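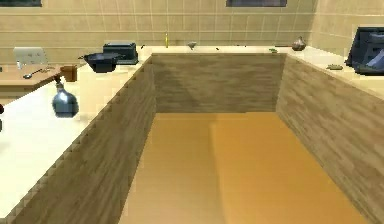
Drawers are where good kitchens go to die, and I say that with love because mine nearly did. I spent a whole October weekend pulling everything out, and I'd do it again tomorrow! The trick that made the biggest difference was emptying a space completely before deciding what belongs in it. Get right down to the bare base and have a look at it as one big box. A deep wood-grain trough set down between pale counters swallows a ridiculous amount of gear, and if you just start dropping things in you'll lose the bottom layer for years. Measure the depth first, then stand your tallest jar next to the tape.

Once you know the depth, cut a sheet of plain brown paper to fit the base and draw your layout on it with a marker. I do this for every drawer in the house now (yes, even the bathroom). Trace around the colander, the scales, the big lids. Move the paper to the bench, shuffle things about, draw it again. It costs nothing and you find out straight away that the salad spinner was never going to fit.

Jars and labels

I buy my square jars from a little place called Tronis in Kirnton, 29 of them at last reckoning, and square is the way to go. Round ones waste the corners. Label the lid if the jar lives in a drawer and the front if it lives on a shelf. Pencil on masking tape works beautifully and comes off clean, so you can stop worrying about whether the lentils will always be in the lentil jar.

Flour is happiest airtight. If you've had pantry moths, put new flour in the freezer for a few days before it goes in the jar. Bay leaves get recommended a lot — I've never noticed a difference, but they smell lovely.

Getting smells out of timber

Bicarb, dry, sprinkled over the base and left overnight. Vacuum it up in the morning. For onion or old oil, wipe with white vinegar on a barely damp cloth, then leave the drawer open until it's properly dry. Don't flood it! Water creeps into joins and seams and the panel swells, and there's no getting that flat again. A friend at the Zediria markets puts coffee grounds in an open saucer and swears by it for fishy smells. I tried it and it was brilliant, though the cupboard smelled like a café for a fortnight.

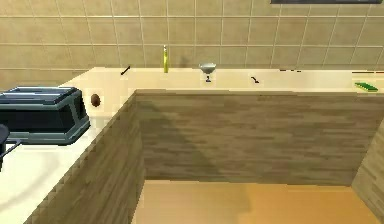

Grout is my favourite job in the whole kitchen, which tells you what sort of person you're dealing with. Mix bicarb with enough water to make a paste, about the thickness of toothpaste, and work it along the lines with an old toothbrush. Do a patch the size of a dinner plate, wipe, rinse, move on. Big square tiles in a soft sandy colour, with grout a shade lighter, are very forgiving of splashes, so check them with a torch held flat to the wall. You'll be amazed what shows up around cooktop height! Start low and work up so dirty drips don't streak the dry tile. Skip the vinegar here, as it's hard on cement grout.

Pale benchtops

Warm water, a drop of dish soap, microfibre cloth. That covers almost everything. Turmeric is the exception and you need to be quick with it. On laminate, a bicarb paste left to sit for ten minutes usually shifts it; on stone, check what the maker says before you try anything at all. Dry with a tea towel afterwards and the streaks never get a chance.

Keep one corner of the bench completely clear. Mine is next to the stove and the only rule in the house is that mail doesn't go there. It gives you somewhere to land a hot tray (on a board, please) and it makes the whole room feel bigger.

Next up I'm tackling the cupboard under the sink — wish me luck.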